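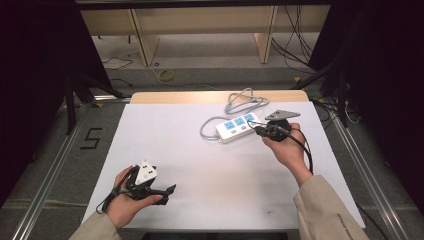
Fig. 3. Black plug at the white power strip.

3.2 Powering up your Setari desk

Okay, the legs are on and the desk is standing, so now we get to the fun bit! I've set up a lot of these (my own Setari is going on its third apartment) and the wiring takes me 8 minutes, tops.

1. Push the control box into its slot under the desktop until it clicks.
2. Run both leg cables to the box. Left leg in M1, right leg in M2 - they're keyed, so don't force them.
3. Plug the hand switch into the port marked HS.
4. Connect the power cord to the box first, then to your power strip or wall outlet.
5. Hold the down arrow until the display reads 700. That's the lowest height in millimeters, and the desk now knows where the floor is.

Note: Got the Wadenska frame instead? Your box has one extra port. Leave it empty, it's for the footrest (thanks to Ramiro Zabala for asking me about that one).

Caution: Leave plenty of slack in the cord. The desk goes up a lot further than you think, and a tight cord will yank the whole strip along with it.

Caution: Don't run a space heater off the same strip, please.

If the display shows E08, unplug everything, wait a minute and go back to step 2.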